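Ticket: White tube rack, glass tubes do not stand straight
Opened by: Mareike Harms
Site: Skernach, teaching lab, ground floor
Product: Koster rack, white plastic, two levels
Status: waiting for parts

First message, 9:40

Good morning. In July we received new racks from Jevari for our long glass tubes. The tubes go into the large holes without force, but afterwards they lean to one side. With our old wire racks we did not have this. If a tube leans, the label is hard to read and two neighbours can touch at the top. I have 3 racks of this kind and all of them behave the same. Please tell me if we ordered the wrong size, or if a part is missing from the box.

Reply from Jevari support, 11:15

Thank you for your message. Could you please check the following?
Is the lower level pushed in completely on both sides?
Do the tubes reach the lower level, or do they hang from the rim?

Mareike Harms, 13:05

I checked the lower level. On one rack it was not fully clicked in on the left side, so I pressed it until it made a sound. That rack is a little better now, but the tubes still lean. The tubes have no rim, they are plain glass, so they cannot hang.
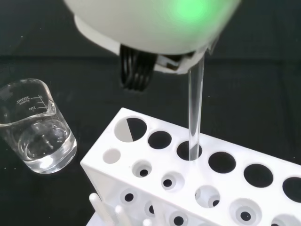 Attachment 1: clear glass tube at the third large hole of the white rack

I also tried the following, and I write it down so you do not need to ask again:
Turned the rack by half – no change.
Used a tube from another box – the same.
Put a thin paper ring around the tube at the height of the top deck – now it stands straight, but the paper becomes soft when we rinse the rack.

For me this means the hole is too wide for our glass. The supplier of the tubes is Flaltero, and we still have almost 1,000 of them in the cupboard, therefore I would prefer to change the rack and keep the tubes.

Reply from Jevari support, 15:30

Thank you, this is very clear. We agree with your opinion about the hole. The large holes are made for a wider tube, and the narrow ones need a rubber insert ring. The rings are sold separately and should have been mentioned in the offer. We can send a bag of 200 without cost. Please press them in from above, with the flat side up.

Mareike Harms, 15:50

Yes please, send the bag to the usual address. One question remains: can the rings stay in the rack when it goes into the washing machine at 60 degrees, or must we take them out each time? Our students will certainly lose them.

Reply from Jevari support, 16:20

They can stay in. Please do not use the drying programme, as it makes the rubber hard. I leave the ticket open until you have tried the rings.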